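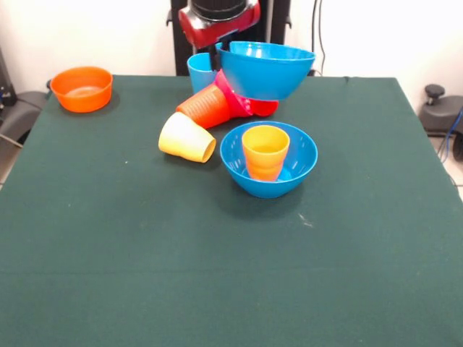 Fig. 4. Cups and bowls of the set on the table.

4. Preparing the table and sorting the cups

This section is for the person who sets up the Starusside cup and bowl set for play. Please read all steps one time before you begin. The set is for children from three years, always with an adult at the table.

4.1 Cover the table

1. Choose a table which is stable and stands on a level floor. A square table is the most comfortable, as the child can reach from every side.
2. Put a cloth on it. We recommend one plain dark color, for example dark green. Light cups such as the yellow one are easy to find on it.
3. Pull the cloth flat with both hands. A small cup will not stand well on a fold.

Note: The cloth is not included in the box. It can be ordered from our shop in Nadutville with part number 249.

4.2 Lay out the pieces

1. Open the box and take out the cups and bowls. Do not pour them from a height, the rims can get scratches.
2. Wash all pieces by hand before the first use and dry them with a soft towel.
3. Put the cups on the table in any order. Some may stand, some may lie on the side. It is good if they are mixed, so the child has something to sort.
4. Turn the large blue cup upside down, with the wide rim on the cloth. The smaller cups, like the red, the lime-green and the light blue, can be near it.

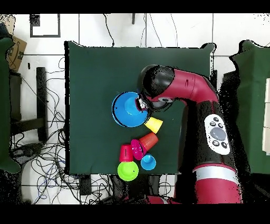
5. Keep the small cups away from the edge of the table when the child is younger than four years. They roll easily when they lie on the side.

Caution: Do not press one cup into another with force. If two cups are stuck together, hold them under warm water for a short time and turn them slowly.

4.3 Filling and pouring

When the child knows the colors, you can continue with pouring. For this you need two bowls of the same color and one smaller bowl for the filling. Use dry salt or sugar. Please do not use flour, it makes dust and stays on the cloth.

1. Put one bright blue bowl upright in the middle of the table.
2. Fill the small pale blue bowl, but only the bottom part. A low mound is enough for a first try.
3. Set the small bowl inside the second bright blue bowl. The outer bowl will catch what falls over the rim.
4. Hold the outer bowl by its rim and tilt it slowly above the bowl on the table.
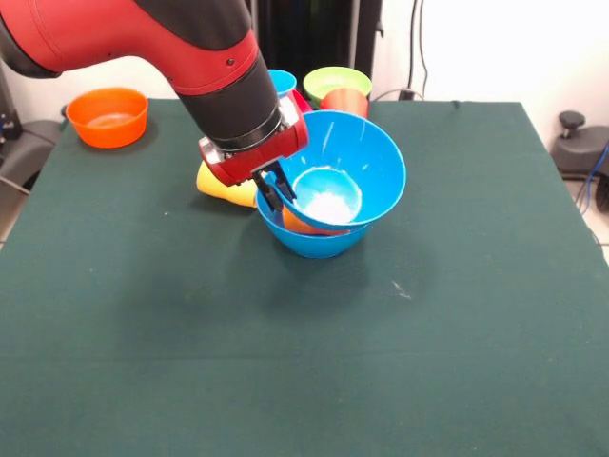
5. Stop when the filling begins to move, and let the child look at it. Then tilt a little more. The bowls must not knock against each other.
6. At the end, shake the cloth outside and wipe the pieces with a dry towel. Salt which stays in the bowls will take water from the air and become hard.

Caution: Filling on the floor is slippery. Sweep it before the child leaves the table.

For lost pieces please write to Polyxeni Koutsoukos at the Ekcombe office and give the color and the size of the piece.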